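2/26/19

Quick one before bed. Week two of teaching the arms to do kitchen stuff, wrists sore, coffee gone.

So the sim kitchen. Countertop, tray, two arms, me at a desk with a controller in each hand trying to move like a person who has never been in a hurry. Harder than it sounds. I am always in a hurry.

The deal at Bredus is that every task gets shown by hand first. No scripting the path. You drive the arms through it, the software logs it all, and then a policy gets trained on the pile. My task this month is tray handling. Reach, line up, grab the rim, move, let go, back off. Six little verbs and I've gotten all of them wrong in teh same minute.

Numbers, for those who like numbers. 1,147 demos recorded by the team since July. 508 of them mine. I threw out 70 of mine last night, which hurt, but they were junk. Mostly early ones where I'd stop halfway to think. You can't stop to think. The log keeps running, the arm hangs there, and then the trained version hangs there too. It learned my dithering perfectly. First time I saw it I laughed, then I went and deleted stuff till midnight.

Lindsay Wihongi sat with me on the second day and watched me drive for an hour without saying much. Then she said, "You're steering. Just reach." Annoying. Also right. I was making all these tiny corrections, left, left, bit right, down, and every one of them went into the data. She reaches for a tray like she's reaching for a tray. One smooth move, maybe one fix at the end.

Things I've changed since then:

Chair lower. Elbows on the desk pads. Shoulders were creeping up to my ears.

Reset pose between every take, even when I don't feel like it. Especially then.

Start positions mixed up more. I had a habit of nudging the arm to the same comfy spot before hitting record, so all my reaches looked alike, and the policy was great from that one spot and hopeless from a hand's width over.

Shorter sessions. 4 sets, then get up. After that I get sloppy and I don't notice I'm sloppy, that's the bad part.

Depth is still my big problem. Sideways is fine. Toward and away, I guess. On the real bench over at Ostinville I can lean and look, plus you hear it when a finger taps the counter. In sim there's no tap. I come in too high, close on air, drop a little, close again. Tamihana (our recording tool, named before my time) has a setting that buzzes the controller on contact, and I'd had it switched off for a week without knowing. A WEEK. Turned it on and my grabs got better the same afternoon.

Don't love the buzz though. It fires on any contact, so brushing the rim feels the same as a proper grip. Filed a ticket. We'll see.

Other gripe, the clutch. You hold a button to freeze the arm while you move your own hand back to somewhere comfortable, then let go and carry on. Great idea. Except I let go too fast and there's a jump, and the jump is in the demo forever. Lindsay says count one beat before letting go. I forget about half the time. 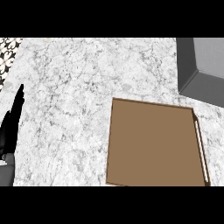 Do you have to throw away every demo with a mistake in it? Keep the ones where you miss and then fix it smoothly, since the robot needs to see how to recover, and toss the ones where you freeze, flail or fail the task.

I got that wrong at first too and was binning anything with a missed grab. Went back and pulled a bunch out of the trash.

Next up is the Grumach set, which is both arms at once. Carrying a tray level with two hands, and my left is useless. I tried it for ten minutes today just to see. Tilted it like I was pouring soup. Tried again slower, tilted it the other way. Going to do left-hand-only reaches for a couple of days and then go back to both.

Also somebody asked in the comments what controllers we use. Not sure I'm allowed to say, will ask. They're light and the triggers are squishy, that's all I've got for now.

OK bed. Wrist stretches first, Lindsay sent me a sheet of them and I've done it exactly once.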